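3.2 Materials and sorting procedure

The sorting task was adapted from the food grouping exercise used in the Jollow study of early vocabulary (Triantafyllou and Nakpan, in preparation). Its purpose was to find out whether children who can name an item of food can also place it in a group with other items, and whether the groups they form follow kind (fruit, vegetable), colour, or the meal at which the item is eaten at home. The three bases are hard to separate when picture cards are used, as the drawings tend to be made to one scale and in one style. Solid items were therefore preferred throughout.

Children were recruited through nurseries in Serham and Purkbridge. Each child was seen once, in a quiet room at the nursery, with a member of staff present. Sessions began with a short period of free handling, during which the adult did not name any item. The adult then asked the child to "put together the ones that go together", and repeated the request in the same words if the child stopped. No further prompt was allowed. Groups were recorded on the response sheet in the order in which they were made, and a child who moved an item from one group to another was credited with the final position only. The first position was kept as a separate entry and is used in the analysis of hesitation in Section 4.3.

Items were chosen to vary in how typical they are of their kind. Ratings of typicality came from 20 parents who took no further part in the study. Leaf vegetables gave the least agreement among the raters, several of whom noted that their children met such foods only as part of a cooked dish and might not know the raw form. Pears were rated as highly typical fruits but were also the items most often expected to be confused by colour, green being shared with much of the vegetable group. Size was not controlled. Toy foods are rarely made to a common scale, and a large item may draw attention for that reason alone; the matter is taken up in Section 5.

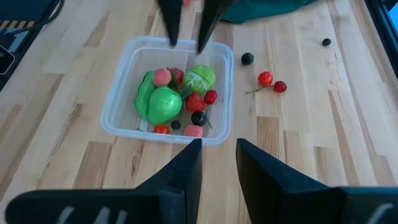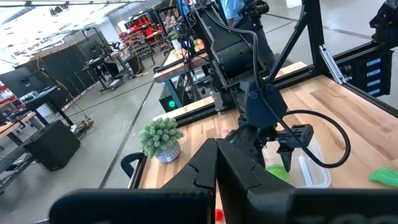 Figure 2. Toy fruits and vegetables in a clear plastic container (first panel); a clear plastic container on the work surface (second panel).

Naming was tested after sorting and never before it. In the pilot at Mateos, where the order was reversed, children tended to carry the adult's wording into the sorting task, and the proportion of groups based on kind rose accordingly. The reversed order was dropped and the pilot data are not reported further. For naming, the adult held up one item at a time and asked "What's this?". Any word in regular use in the child's home was accepted, including words in languages other than English, provided that a parent had listed it on the home language form. General words such as "fruit" or "salad" were entered as partial responses.

Sessions produced 1,870 placements in all. A placement was defined as one item left in one group at the end of the task; items handed back to the adult, held in the lap or left apart from the others were entered as unplaced and are excluded from this total. Each group of two or more items was then coded by basis. Where more than one basis would account for a group, it was coded as mixed, even if the child offered a reason for it. Spoken reasons were written down but were given no weight at this stage, in view of the well-known tendency of young children to explain a choice differently when asked twice.

Coding was carried out by the first author and checked by the second, who did not know the child's age or nursery. Differences were settled by discussion. Most concerned groups of two green items of different kinds, where the coders had disagreed on whether a colour basis could be claimed from a single pair. The rule finally adopted was that a pair counts as a colour group only when no item of a third colour was later added to it.

Data from 8 children were removed before analysis. In these cases the session ended early or the home language form was missing. The remaining records were entered twice and compared line by line, and errors of entry were corrected against the paper sheets.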